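Two grippers, one tote bag

November 25, 2019, by Aniela Wilczyńska

I've been itching to write this one up! The Palix fingers finally went on, so now I can set them against the Sturkar pair I've been using since July – same controller, same speed, same silly shopping.

Soft things are where it gets interesting. A tote bag has no proper edges, and I had to drop the closing force to 33 per cent before the motion looked gentle enough for me. 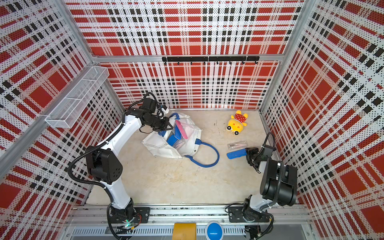

Ludmila Šťastný reckons I'm fussing over force when I should be looking at fingertip shape, and that a narrower tip would beat any setting I can type in. I want to test that next (I've got 48 tries logged per gripper so far, and I'd love more).

For now the Palix is ahead on fabric and the Sturkar on flat packets.

Comments

Damian: Which pads are you using? Mine wore smooth after 852 grabs.

Leokadia: More on the controller please!

Recent posts
Cable routing, second attempt
Soser wrist camera: first week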